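4.2 Tabletop trials of the Zolbridge kit

The supplier's leaflet for the Zolbridge kit claims that it can be "put to useful work on any ordinary table within a morning". We took the claim at its word and set the arm up on a domestic table with a cloth on it, as a buyer would.

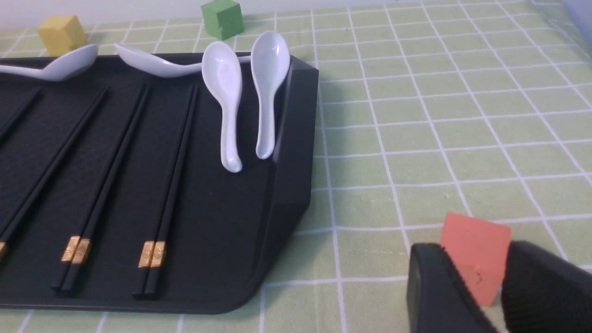 Figure 3. Cube handling beside a laid tray, seen from the wrist camera. The fingers hold an orange cube just above the cloth.

Our doubts about the leaflet begin with the word "useful". The success rates printed in it come from bare white boards with a single object in the middle. Few people own such a table. We therefore kept a tray of crockery and chopsticks within reach of the arm throughout the cube trials, and counted any contact with it as a failure, whether or not the cube ended up where it should. The leaflet has no such rule, and we could find no statement of what it does count.

We ran 748 attempts over 15 sessions. The arm completed 273 of them without touching the tray and with the cube set down inside the chosen square. This is a good deal lower than the leaflet would lead a buyer to expect. Most of the failures were dull ones: the fingers closed a little short of the cube, or pushed it into the next square while closing. Contact with the tray was less common but more worrying, as the Plitar control software did not report it. On the operator's screen a knocked spoon and a clean lift look the same.

We asked the supplier whether the supplied settings could be at fault and were told to buy the Stoline calibration service. We did. The service amounts to a remote session and a new settings file, and the first 200 attempts made with the new file were no better than those before it by any measure we had agreed in advance. A later file may do more. We can only say that the one we paid for did not.

Two points in the kit's favour should be set down. The grip itself is sound, and once a cube was properly held it was seldom dropped. Setting up did take a single morning, as promised, although the Sequeira mounting plate needed a longer bolt than the one in the box.

A fairer test might use softer objects, or more than one table, and we make no claim about either. Nor can we say how a second unit would behave, having bought only one. What we would question is the habit of quoting a success rate without saying what else was on the table. Until suppliers give that detail, their figures cannot be set beside ours, or beside one another's. Section 5 returns to this with the timing results.

Correspondence: see first page | © The authors | Back to top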